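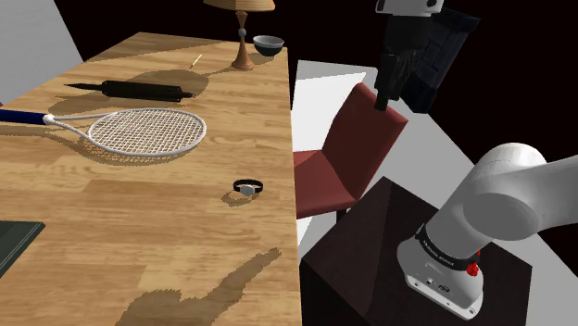
Ticket 944: Countdown clock will not stay stopped
Site: Stumivdale launch range, pad 2
Vehicle: Virkix sounding rocket
Opened: May 10, 2024
Priority: High (upgraded from "Annoying")
Status: Closed, with grumbling

Reported problem
During the fueling rehearsal, control called a planned hold. The big clock on the wall stopped as asked. The clock in the pad bunker kept going, reached zero, and announced liftoff to a room of people eating sandwiches. The rocket stayed where it was. It had no engine in it.

Expected
All clocks hold when told to hold.

Observed
Wall clock holds. Bunker clock has its own plans.

Log

Entry 1, range support
Restarted the bunker display. It came back showing the correct time, held properly for the length of one phone call, then started counting again. Tried the other network cable. Same thing. Put the first cable back so that nobody can say we changed anything.

Entry 2, pad crew
Please don't restart it while we are in there. The liftoff horn goes off at power-up. We know it's only a test tone. Our coffee didn't.

Entry 3, range support
Noted. Horn is now unplugged and tagged. Pulled the message log from the Brulard timing server. The hold command goes out once and the bunker display confirms it. A little later a resume command arrives from an address that isn't on the network map. The map was last updated in September, in pencil.

Entry 4, flight software
Not ours. Our console sent no resume. Logs attached, all of them, enjoy.

Entry 5, range support
Read them. It isn't theirs. I would like those two hours back.

Entry 6, range support
Found it. The strange address belongs to the old Kiani backup timer, which was retired after the last campaign. Retired in this case meant pushed behind a filing cabinet and left switched on. It never hears the hold, because it listens on the old channel, but it still talks on the new one. When it notices the bunker clock has fallen behind, it helps.
The wall clock ignores it because somebody set the wall clock to obey only the Brulard server. The same setting was never made in the bunker.

Fix
1. Switched off the Kiani timer, removed the power cord, and put the cord in a different building.
2. Set the bunker display to accept commands from the Brulard server only.
3. Added the timer to the network map, then crossed it out.

Check
Ran the count from T minus 100 seconds, held, resumed, held again, and recycled to the top. Both clocks agreed all the way through. Repeated with the server restarted in the middle of a hold. Both stayed put.

Entry 7, pad crew
Clock is fine. Can we have the horn back? It's on the checklist and we can't sign the page without it.

Entry 8, range support
Horn reconnected. Power-up tone turned down as far as the knob goes, which is more than it sounds like from the hallway. If you want it quieter, open a new ticket under Audio.

Closed by range support.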